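4.2. Etiquetado y percepción de la publicidad nativa

La segunda parte del estudio se ocupa de cómo reconocen los usuarios un anuncio cuando aparece intercalado entre publicaciones de personas a las que siguen. Trabajamos con la aplicación Cumia, cuyo formato patrocinado coincide en tamaño y tipografía con el de las publicaciones corrientes y solo se distingue por una etiqueta gris situada junto al nombre de la cuenta.

La muestra final consta de 701 participantes. De ellos, 300 vieron la etiqueta en su posición habitual, 167 la vieron al pie de la imagen y 155 la vieron en ambos lugares. Los restantes formaron el grupo de control, sin etiqueta alguna. Los anuncios procedían de dos campañas, una de la marca de calzado Wurnel y otra de la cadena de cafeterías Gillach, y se insertaron siempre en las mismas posiciones del flujo. Ninguno de los anuncios se había difundido antes en la red.

Tras la sesión, cada participante indicó qué publicaciones consideraba pagadas. El reconocimiento fue más alto cuando la etiqueta figuraba al pie que cuando figuraba junto al nombre. La doble etiqueta no mejoró el resultado de forma apreciable – un dato que no esperábamos y que en el estudio piloto apuntaba en sentido contrario. En el grupo de control, una parte de los participantes identificó los anuncios de Wurnel por el encuadre del producto y por el texto, que incluía una invitación a visitar la tienda. Con Gillach ocurrió menos: sus fotografías se parecían mucho a las que suben los propios clientes.

La actitud hacia la marca se midió con la escala descrita en el apartado 3.1. Quienes reconocieron el anuncio valoraron peor a Gillach que quienes no lo reconocieron. En el caso de Wurnel no hallamos diferencias. Una explicación posible es que el lector acepta el anuncio cuando lo detecta pronto y se molesta cuando lo descubre al final, aunque el diseño no permite separar ambos momentos. Tampoco se registró el tiempo de permanencia en cada publicación, de modo que la atención prestada a la etiqueta solo puede inferirse de las respuestas.

Las publicaciones corrientes del flujo se tomaron de cuentas abiertas de temática variada (cocina, viajes, tecnología, deporte) y fueron idénticas para los cuatro grupos. Se excluyeron las que mencionaban marcas en el texto.

Figura 3. Dos brazos robóticos blancos sobre una superficie marrón.
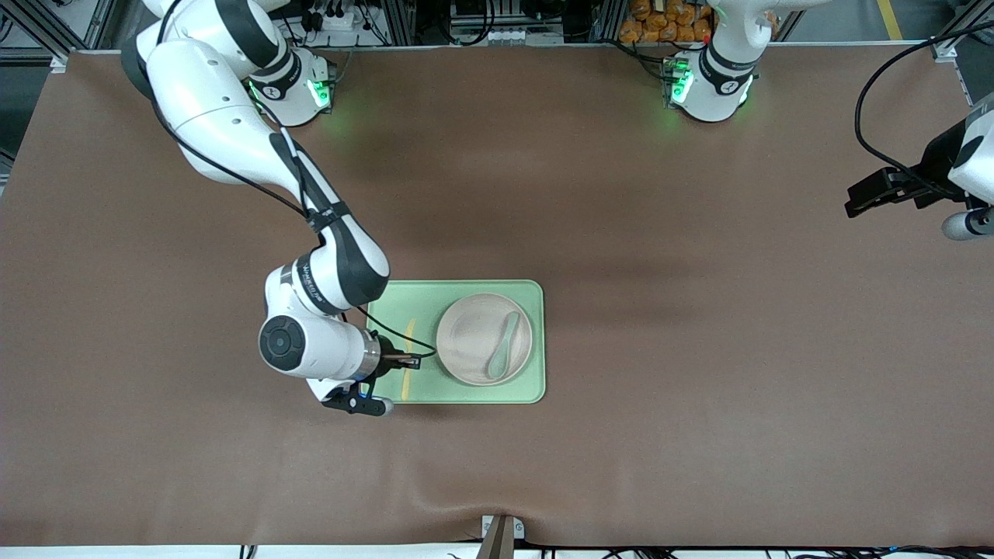
Hailu objeta que la comparación entre posiciones queda incompleta mientras no se varíe también el color de la etiqueta, y sostiene que un gris tan próximo al del fondo basta para explicar buena parte de los anuncios no reconocidos cuando el aviso aparece junto al nombre de la cuenta.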